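Preparing Linens for the Mestville Household Service
Residents' Handbook, Section 4
Revised 5/6/26

The Mestville Household Service collects bed linens and towels from every residence in the Ronden and Flesel buildings. Items that arrive properly sorted are returned sooner and last longer. Residents are asked to follow the steps below before each collection.

Sorting
Separate bed linens from towels, and whites from colors. Check the care label on each item. Anything marked for hand washing or dry cleaning must be kept out of the general collection. Pillows and comforters are accepted only in September and require a separate form, available from Wiebke Kramer at the front office.

Treating stains
Rinse fresh stains in cold water and blot with a clean cloth. Do not rub. Do not apply bleach to colored items. Stains that remain should be noted on the collection slip so that the laundry can treat them before washing.

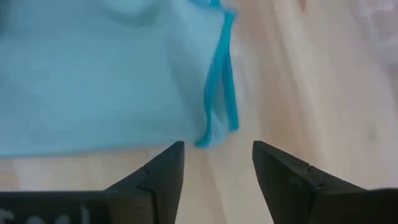 Folding is required for all items sent to the service. Clear a flat surface large enough for the item and spread it out fully. A soft, slightly fuzzy cloth such as the pale blue one on the wooden surface should be smoothed by hand from the center outward until any shallow folds are gone. Bring the long edges together, align the corners, and fold twice across the width. Sheets are folded in the same manner, with the elastic corners tucked inside one another.

Labeling and drop-off
Place the folded items in the bag supplied and attach the slip with your residence number. Bags may weigh no more than 4 kilograms. Leave them on the shelf beside the Lévesque entrance before 9 a.m.

Missing or damaged items should be reported to Torben Brinkmann, extension 946, within two days of return.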